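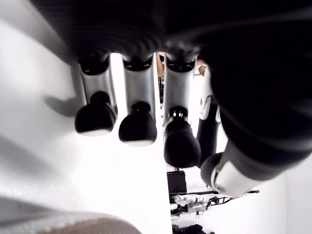
Why do so many of us still love a good courtroom movie, when we can usually guess the verdict by the halfway mark?

Mostly for the talking, I think. A courtroom movie is one of the last places where people in a big studio picture are allowed to stand in a room and argue in full sentences, and where the camera has to hold still long enough to watch somebody listen.

I came to them through my grandmother, who kept a shelf of taped-off-television trials and would pause them to tell me who was lying (she was wrong a good half of the time, and it never slowed her down). I must have seen 12 Angry Men with her 19 times before I left for college. I knew every vote before it came and I still leaned forward when Henry Fonda put that knife in the table. I still do!

What I miss, looking at the courtroom stories we get lately, is patience. Sidney Lumet spends nearly his whole picture in one jury room, letting those men sweat and grumble and get on each other's nerves. Otto Preminger gave Anatomy of a Murder well over two hours, and a good deal of it goes to James Stewart fishing, playing piano and fretting about his practice. A producer today would want all that gone by lunchtime. But by the time Stewart stands up in front of the jury you know how he thinks, and you can enjoy the performance he's putting on for them, because you've met the fellow underneath it.

My friend Birthe Eskildsen, who runs the little film club in Dorport with me, thinks I'm being sentimental. She says the streaming series have taken over the job, and that six hours of one case gives a writer more room than any movie ever had. We've gone around on this over a great many cups of coffee, and I'll grant her the room. What I don't see is the pressure. Six episodes need six cliffhangers, so there's always a hidden letter or a surprise witness waiting at the end of the hour, and the poor lawyers hardly get to finish a thought.

Give me the older way, with a ceiling fan, a tired judge and a closing argument that runs as long as it needs to. We're showing The Verdict in March, and I've already told Birthe I'll be sitting in the front row for Paul Newman's summation. She's bringing the coffee, and no doubt her side of the argument too.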